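The Prita Striped Tablecloth
From the Marent table linen collection

Home / Kitchen & Table / Tablecloths / Prita

Some tablecloths come out of the drawer for company and go right back in when the last guest has found her coat. The Prita is for the rest of the year. We made it for breakfast, for homework, for the soup that gets ladled a little too fast, and for the kind of long supper where people keep saying they should be going and then pour another cup of tea.

The stripes came first. Our designer, Hye-jin Bang, had been drawing stripes for most of a winter before we had settled on a cloth to put them on, and her early sheets were all much tidier than what we ended up with. Every band was the same width, like a deck chair. They were handsome enough on paper, but when we printed a test piece and laid it over the big table in our workroom it looked stiff, and you noticed every crumb. So she went back and let the bands get broad and put thin lines between them, and the whole thing loosened up. That was design number 736 in her notebook (she numbers everything, including the ones she hates) and it is still the number we use for the Prita when we talk to the mill.

The fabric

We weave the Prita in a midweight cotton with a little linen in it. The cotton keeps it soft from the first wash and the linen gives it some body, so it hangs down nicely at the sides instead of clinging to the table legs. It has no coating of any kind. A spill will soak in if you leave it, so please do what your grandmother did and put a dry towel on it right away.

The color is in the yarn before the cloth is woven, so the stripes show on both sides. One side is very slightly brighter than the other. We think of that as the top, but plenty of our customers use it the other way around and like the quieter look, and you can always flip it when one side has a stain you are tired of looking at!

The hem is turned twice and stitched with mitered corners. We tried a narrower hem last year to save a bit of cloth and went back to the wide one by December. It curled in the dryer and we had letters.

Sizes

Small: for a square table that seats two, or a generous topper for a bigger one
Medium: for a table that seats four
Large: for a table that seats six, or eight if everybody is friendly

All three sizes are cut before washing, and the cloth will draw in a little the first time, mostly along the length. We have allowed for that. If your table falls between two sizes, we would go up. A longer drop looks relaxed, and you can tie up a corner if it gets in the way of knees.

Round tables are fine too. You will get points hanging down at the corners, and some people love this and some people hem it round. If you want to hem it yourself, wash it twice first.

Washing and ironing

Wash warm with like colors. The first wash is best done alone, or with something dark you are not fond of. After that it can go in with the dish towels. Skip the bleach, even on the pale stripes, and skip fabric softener as well – it makes the cloth slippery and it stops soaking things up the way cotton should.

Tumble dry on low and take it out while it is still a touch damp. If you smooth it over the table right then with the flat of your hand and leave it overnight, you may find you never get the iron out at all. Most of us here don't. A cloth that has been folded in a drawer will show its fold lines for a day or so and then they settle down.

For those who do iron, use a hot iron with steam, and work along the stripes.

Grease marks come out with plain dish soap rubbed in before the wash. For turmeric and chili oil, wash as soon as you can and then dry the cloth outside in the sun for an afternoon or two. It works better than anything we have bought in a bottle. 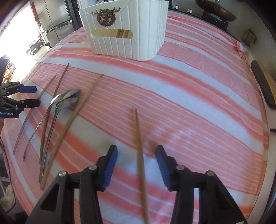 Going with other things

People write to ask us what napkins to buy with it, and our answer is usually that you should use what you have. White is easy. Plain oatmeal is lovely. If you would like a set made to go with it, our Detano napkins come in a salmon pink that was dyed to sit beside the Prita, and they are sold in packs of four. We would stay away from a second stripe unless it is very thin.

As for dishes, it is a cheerful cloth and it does most of the talking, so plain bowls and simple plates look right at home on it. Our Min stoneware in the cream glaze is what we eat lunch from in the workroom, and we have never grown tired of the two together.

Ordering and returns

The Prita ships folded in a paper band, usually within 3 working days. Large cloths are woven in small runs and there are times when we are out of them for nearly a month. If the size you want is marked as waiting, leave your email address on the order page and we will write when the next ones are hemmed.

You can return an unwashed cloth within thirty days. Do lay it on the table first, of course, and live with it for a meal if you are careful with the sauce. We can't take back a cloth once it has been washed, but if a hem has come undone, send it to us and we will stitch it up and mail it back at no charge, however old it is.

Swatches are free. Ask for up to three.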